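Bitthorpe Snack Shelf Project
Progress report to the Savurance Community Fund
26/05/2023

Where we stand

The short version is that the popcorn has arrived, most of it has somewhere to go, and the budget is still alive. The longer version follows, as the grant terms require.

Savurance awarded us $3000 to put snack packs into the hands of people who use the Bitthorpe drop-in center between meals. The first payment of $1000 came through on schedule and has been spent on stock, shelf liners and a label printer that works when it feels respected. The second payment is due in July, subject to you liking this report.

What we bought

We had planned on a mix of crackers, dried fruit and popcorn. Our supplier, Bemen, had popcorn. Bemen had, in fact, a great deal of popcorn, at a price that made the crackers look like a luxury item, and so the first round is heavier on popcorn than the application suggested. The dried fruit is on back order. We have been told it is on its way for long enough that we now speak of it in the past tense.

The delivery came to 1068 packs. Our storage closet was measured for fewer than that, by someone who was thinking of crackers. The overflow is in the hallway on pallets, covered with a clean sheet, and the fire exit is clear. We mention the fire exit before you ask.

Sorting and checking

Every pack gets looked at before it goes out. The routine is simple: spread a small batch on the table, check the seal and the date, turn over anything that landed with the nutrition panel up, and set aside whatever is crushed or leaking. The red packs are easy to spot and surprisingly hard to stack. They slide over one another like wet leaves, and any pile higher than a hand tends to become a heap by lunch.

We gave up on neat rows early. Packs go down at whatever angle they fall, get picked up one at a time, and move on to the bags. It looks like a mess and it goes faster than the rows did.
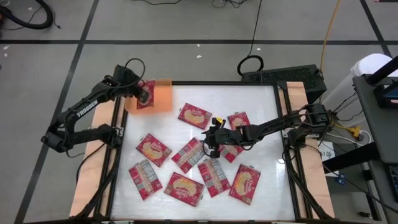 Red snack packs spread out on the white sorting table, with one lifted clear.

The glossy white tabletop has been a good choice overall. It wipes down in seconds and crumbs have no place to hide. It also throws back the ceiling lights, so reading a faint date stamp can mean tilting the pack until it gives up its secret. A matte mat is on the list for the second payment, well below the fruit.

Getting packs to people

Bags go out from the front desk on request, no form and no questions. We tried a sign-up sheet for the first stretch and found that it mostly collected doodles. Requests picked up once the sheet was gone. The Giáp bakery next door has kindly lent us a basket for the counter, and it empties well before closing.

Feedback has been warm, with one recurring theme, namely whether there will ever be anything besides popcorn. We have passed this along to Bemen in stronger terms than our visitors used.

Problems, in order of annoyance

The labels. We wanted a small sticker on each bag with the center's opening hours. The first roll was printed with last year's hours, and peeling them off took longer than putting them on.

The storage closet. See above, and also see the hallway.

The count. Our delivery note and our shelf tally differ by 2 packs. We have checked the pallets, the closet and under the sheet. We consider the matter closed, and would ask you to do the same.

Plans for the second payment

If the funds are released in July, we will spend them on dried fruit and crackers first, from a second supplier if need be, then on a proper shelf unit for the hallway stock and the mat for the table. No further popcorn will be ordered in this grant period. Receipts for the first payment are attached, including the one for the label roll, which we have chosen to be grown up about.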